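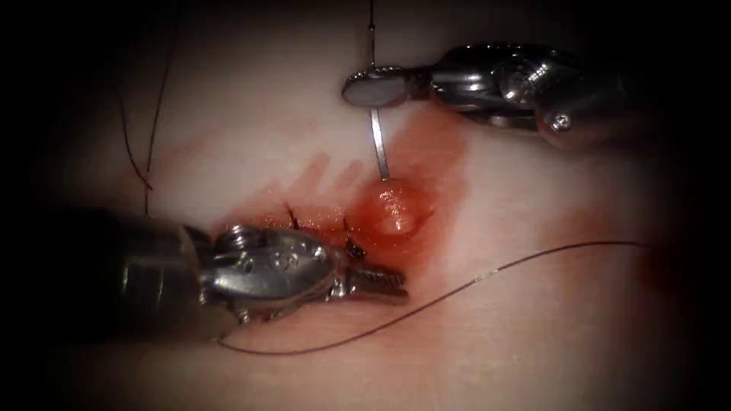
The closing of a short wound takes up very little of a surgical day, and for many years it took up very little of the teaching day as well. At the Parkby School of Surgical Practice it now has a term of its own. Trainees spend that term on a single length of curved needle and thread, and on the few movements by which two edges are brought together. The most important of these comes early. The needle is gripped so that it hangs almost upright, with the dark thread rising behind it, and its point goes in where a small bead of red has gathered beside the incision. Everything that follows depends on that entry. A needle which goes in at a slant will travel at a slant, and the stitch will lie unevenly however carefully the knot is tied.

The term was introduced following a review of the first-year curriculum led by Mandla Oosthuizen. The review found that trainees arrived with a sound knowledge of anatomy and a fair knowledge of knots, but that few had been asked to think about the needle itself. Most had learned to push it forwards. A curved needle is made to be turned, and the tissue will tell the trainee very quickly when it is being pushed, by puckering ahead of the point or by tearing a little at the place where the needle went in.

Teaching is arranged in groups of eight, in sessions of 40 minutes. The sessions were at first considerably longer. They were shortened when tutors observed that the quality of the stitches fell away sharply towards the end, and that trainees who had tired were practising their faults. Each session is given over to one matter only: the grip, the entry, the turn, the exit, the drawing through of the thread, the knot. A trainee who has completed the grip is not permitted to hurry on to the knot, although many ask.

The grip receives more attention than visitors expect. The needle should be held some way back from its point, at a place where the curve can be carried round in one movement, and the jaws should close on it firmly enough that it does not roll. If it is held too near the point there is not enough length left to pass through both edges. If it is held too near the thread it is likely to bend. Nandi Zulu, whose handbook for the course runs to 25 pages, gives four of them to this subject and only two to the knot.

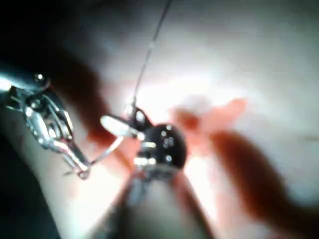 Passing the needle from one side to the other is taught next. The receiving jaws wait open, a little to the side, and the first pair does not let go until the second has closed. Trainees are asked to make this exchange slowly and to keep the point in sight throughout. Dropping the needle is not treated as a serious matter in the early weeks. Losing sight of it is, and a session will be stopped until it has been found.

Then there is the thread. A fine strand behaves well when it is kept under a light, even pull, and badly when it is allowed to gather. Slack thread finds its way under the needle, around the jaws and into the knot of the previous stitch. The course materials, which are supplied by the firm of Bataineh, include threads in several thicknesses, and trainees begin with the stoutest. The finest is kept for the closing weeks and is not popular. It does, however, show up a heavy hand more clearly than any tutor could.

By the end of the term each trainee will have placed 300 stitches under supervision. The figure was settled in January after a comparison with the sister course at Julholm, where the number had been lower and the final assessments more mixed. Stitches are examined for spacing, for depth and for tension. The last of these is the hardest to judge by eye. Edges that have been drawn too tightly look tidy on the day, and it is this neatness which misleads the beginner. The aim is for the edges to meet and for the thread to do no more than hold them there.
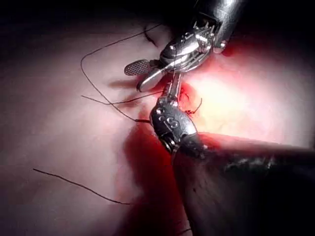

Glykeria Tzanetos would place the emphasis on looking. In her view the trainees who do best are those who pause before each stitch to consider the wound again, where it is stained, how far the redness has spread, which edge has shifted since the last pass, and she would gladly see the number of stitches reduced if the time went to that instead. Jonas Reisinger takes the contrary position and holds that judgement of this kind comes only with repetition.

The school has not settled the question, and the handbook sets out both views. For the coming intake a short period of observation will be added to the start of every session, during which instruments are to remain still. The arrangement will be tried first at the Cledport site, under Aatos Koskela, and the results compared with those of the Parkby groups at the end of term. Applications for the spring course are handled by the school office, and places are offered in the order in which completed forms are received.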